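Home Repair Help > Electrical and low voltage > Stripping jacketed cable without nicking the conductors

Posted 8th July
Status: open
Views: 2,115

I am replacing the door contact wiring in a detached workshop. The run is small white multi-conductor cable, the kind sold for alarm contacts and thermostats. There are 13 terminations in total and I have finished four of them. On two of the four I found a nick in the insulation of one conductor after the jacket was off, and I had to cut back and start over. There is limited slack at each box, so I can't keep doing that.

What I use now is a utility knife. I lay the cable on the bench, roll it under the blade, bend it, and pull the jacket off. I have also tried the round-hole type of stripper from the hardware store, but the smallest jacket hole is too big and the next one down is meant for single wires.

What is the correct method for a thin, soft jacket? Also, how much jacket should come off for a small screw terminal block? The instruction sheet that came with the contacts gives the strip length for the conductors but says nothing about the jacket.

wasitz_shop

Maksymiv

The knife is the problem, or more exactly the depth of the cut. A soft jacket on small cable is thin, and the conductors lie directly against the inside of it. Any blade that goes all the way through will touch them. The cut should go partway through the wall and the bend should do the rest.

Procedure I use:

Straighten the last hand's length of cable. Cable that has come off a coil holds a curve, and on a curve the conductors press against one side of the jacket.

Score the jacket lightly all the way around at the mark. Do not saw. One turn with a fresh blade is enough.

Bend the cable sharply at the score, then bend it the other way, then rotate a quarter turn and repeat. The jacket should split along the score. If it does not split, score again in the same groove with the same light pressure.

Slide the loose piece off the end. Pull straight. If you pull at an angle the conductors bunch up and the jacket drags on them.

Inspect each conductor under a good light before you strip it. Bend it gently at the place where the jacket ended. A nick opens up when the conductor is bent and is hard to see when it is straight.

If your cable has a ripcord, ignore most of the above. Make a short cut at the very end, well inside the part you will throw away, find the cord, and pull it back to your mark. Then fold the jacket back and trim it off with flush cutters. It is slower per end but the blade never goes near the part you are keeping.

On jacket length: remove only as much as the conductors need to reach their terminals with a gentle bend. For a small block I take off 30 mm. The jacket should run into the box and past the clamp, so that the clamp bears on jacket and not on bare conductors. People tend to strip too much, and then the clamp ends up on the individual wires.

kirov_lowvolt

Agree with most of the above, but I would add something about how the cable is held. I did panel wiring at Lorkotgate for several years and the rejects we had on small cable came from movement during the cut more often than from a dull blade. If the cable rolls or twists while you score it, the groove turns into a spiral and the two ends do not meet. You then press harder to join them up, and that is where the nick happens. Hold the cable close to the cut on both sides if you can.

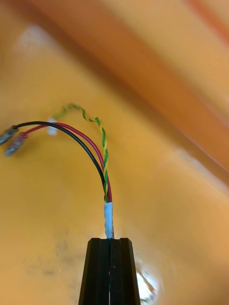

A finished end should be checked at the jacket before anything goes into a terminal. Look for an even edge all the way around, with no tail of jacket left on one side and no scoring on the part that stays. The sheath here has some creasing along its length but the end is cut clean and the inner conductors come out of it, and that is the kind of edge to aim for. Light creasing in a soft jacket is cosmetic in my experience. A split running back from the edge is a different matter and should be cut off, because it will lengthen each time the cable is flexed.

For quantity, get an adjustable rotary stripper with a depth screw. Set it on scrap from the same spool - not on a similar cable, the same spool - and back it off until it just fails to cut through. Then use the bend method. On a batch of 200 ends I reset the depth twice, both times when I opened a new spool.

Do not use heat to soften the jacket. It softens the conductor insulation as well.

gatepost

i just use my side cutters, squeeze a little and pull. works fine on thermostat wire, have done it for years. if you nick one put some tape on it

Maksymiv

Tape inside a contact housing tends to come loose in summer heat, and the housing may not close over it. If there is slack, cut back and redo the end. If there is no slack, splice on a short tail with gel-filled connectors and put the splice in the box where it can be reached.

wasitz_shop

Thank you. The cable does have a ripcord, I had been cutting it off with the jacket. I will redo the two bad ends that way and order a rotary stripper for the rest. The workshop is not due to be closed in until August so there is time to wait for delivery.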